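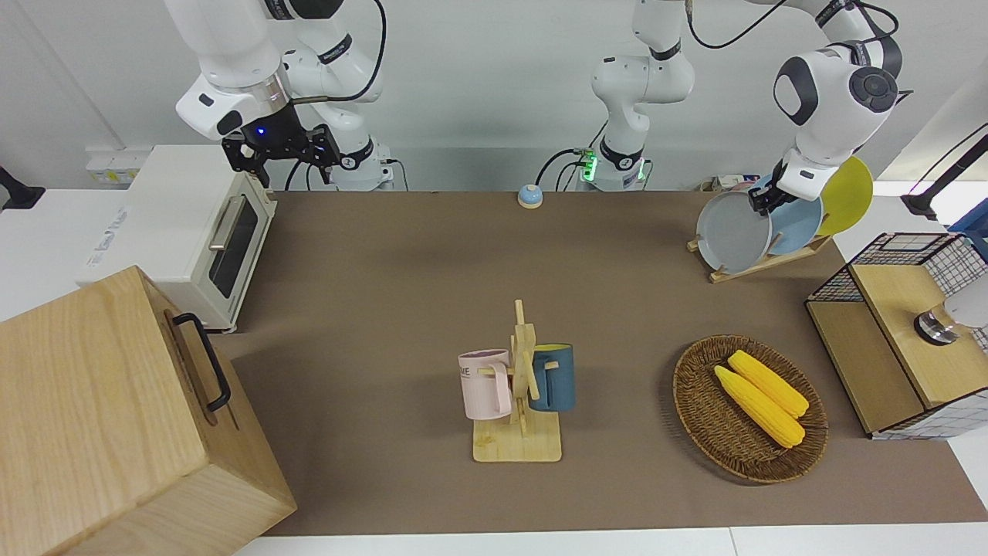
Cream toaster oven beside a brown tabletop mat

Kendance Tabletop Mat – Brown

Product code: 854
Supplied by: Temau Home, Oltville
Availability: in stock, usually sent out the next working day

The Kendance is a plain protective mat for kitchen worktops, dining tables and utility room surfaces. It is sold by length from a wide roll and cut to the size you ask for, so one piece can cover most of a table without a join. The surface is smooth with a low sheen and the underside has a light grip to stop it creeping.

We have stocked Kendance since the shop opened and it is still the mat we sell most of. People buy it to go under small appliances, for sewing and craft tables, and to cover a table that has seen better days.

Sizes and cutting
The roll is wide enough for most family tables. Measure the table at both ends and in the middle, as older tables are often out of square, and give us the smallest figure. If you want a border of table showing all the way round, take that off before you order. Cuts are straight only. We do not cut curves or holes for cable grommets, but the mat can be trimmed at home with a sharp knife and a steel rule. Score it twice lightly and then bend it along the line.

Mats are sent rolled on a card tube. Lay yours out flat in a warm room for 12 hours before use. If the ends still lift, turn it over and roll it loosely the other way for an hour or so.

Use with appliances
Kendance can be used under kettles, toasters, bread makers and toaster ovens that stand on their own feet. Leave the gap at the back and sides that the appliance maker asks for. It is not a trivet – do not put pans, baking trays or oven racks straight on to it. A hot tray will leave a mark that cannot be got out. Our Căpraru cork stands are made for this and are sold singly or as a set of 3.

Heavy appliances may leave dents where the feet have been. These mostly ease out in a few days once the weight is moved.

Cleaning
Wipe with a damp cloth and washing-up liquid, then dry. Do not use bleach, scouring pads or anything with acetone in it. Turmeric, beetroot and ballpoint ink should be wiped up straight away. Lift the mat now and then and dry underneath it, particularly on bare or oiled wood.

Colours
Brown, slate and oatmeal. Brown and slate are kept on the roll. Oatmeal is cut to order and takes longer. Colour can vary a little from one roll to the next, so if you need two matching pieces please order them together.

Samples and returns
A hand-sized sample is free, limit of one per colour. Cut lengths cannot be returned unless faulty. Uncut stock sizes can come back within 22 days if they are clean and on the original tube.

Questions about measuring go to Zeeshan Naqvi on the cutting counter. For trade orders and full rolls, ask for Jozef Van Damme. The counter closes for cutting at 4.30pm, though the shop stays open until 5.30pm.

Also in this range
Kendance drawer liner
Kendance shelf edging
Căpraru cork stand, round
Căpraru cork stand, square – back in June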